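Section 2. Registering Staff and Setting Access Levels

The Gikport visitor and staff sign-in system must be registered with at least one site administrator before any other account can be created. The steps in this section are carried out once for each building. Sites that share a front desk, such as the Corkham and Edville offices, should complete the section separately for each address.

Before You Begin

Have the site code and the signed access form at hand. The site code is printed on the welcome letter and has 16 characters. It does not contain spaces.

1. Open the sign-in page on the desk computer and select Set Up a New Site.
2. Enter the site code and press Continue.
3. Enter the full name and work telephone number of the site administrator.
4. Choose a password and enter it twice.
5. Select Save. The Staff List opens.

Note: Names are stored exactly as entered. Hyphens and accented letters are accepted, so that So-ying Yu and Sointu Hyvönen will appear correctly on printed badges. 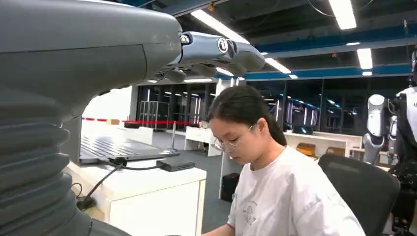 Can a staff member be given access to more than one site?
Each staff member may be linked to any number of sites, provided that the administrator of each site approves the request. The access level is set separately at each one.

2.1 Adding Staff

1. From the Staff List, select Add Person.
2. Enter the name, department and start date.
3. Select an access level: General, Extended or Administrator.
4. Select Save and print the badge.

The Staff List holds up to 100 people under the standard license. Former staff who have been moved to the Archive are not included in this limit.

Caution: Do not delete the record of a person who has left. Deleting a record also removes the sign-in history attached to it, and this history cannot be restored. Use Move to Archive instead.

2.2 Temporary Badges

A temporary badge may be issued when a permanent badge has been lost or left at home. It expires at the end of the working day.
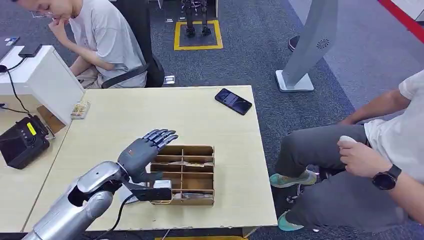 Temporary badges must be returned to the front desk before the holder leaves the building. If one is not returned, open the holder's record, select Cancel Badge and enter the reason in the space provided. A replacement permanent badge requires the approval of the site administrator.

Questions about this section should be sent in writing to Liya Ambaye, Site Records.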